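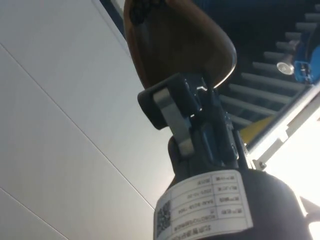

Visita a Kasanard: ¿ya pueden las máquinas con las tareas de casa?

Inicio | Reportajes | Visitas | Taller | Contacto

17 de marzo de 2025

La nave de Kasanard está al final del polígono, detrás de un almacén de azulejos. Abrieron las puertas por la mañana y entramos en grupos de 8 personas. A mí me tocó con Emil Lanz, que lleva la parte de montaje y habla deprisa.

El brazo llevaba una pinza gris oscura sobre la última articulación, y en esta una etiqueta blanca con su código QR. Lanz explicó que el trabajo difícil empieza en la pinza. Mover el brazo de un punto a otro está resuelto desde hace años. Coger una taza por el asa sin saber de antemano hacia dónde mira el asa es otra cosa.

El proyecto se llama Pendar y reúne tareas de cocina y de taller: recoger una mesa, doblar trapos, clasificar tornillería, colocar piezas en una bandeja. Desde septiembre han registrado 1573 intentos. De la última tanda, 354 eran de doblar trapos, y es donde peor van. Un trapo arrugado no tiene dos veces la misma forma.

Getachew Sisay nos enseñó los resultados en una pantalla. La clasificación de tornillos la dan por buena si las piezas llegan separadas. Si llegan amontonadas, hace falta una persona cerca. Recoger una mesa con 4 platos les lleva unos nueve minutos. Pregunté si eso le serviría a alguien en casa y contestó que hoy no.

En la sala del fondo, Flurkanex tenía un puesto con recambios para pinzas y catálogos. No daban precios. La empresa Durán, que fabrica herrajes, cuenta que quiere probar el sistema en su línea de embalaje, de momento en un solo turno.

Mi impresión es que en el taller queda poco para algunas tareas repetidas, con las piezas bien presentadas. En casa falta bastante más. La visita dura hora y media, hay que llevar calzado cerrado y se aparca mal.

Compartir (23) | Comentarios (6)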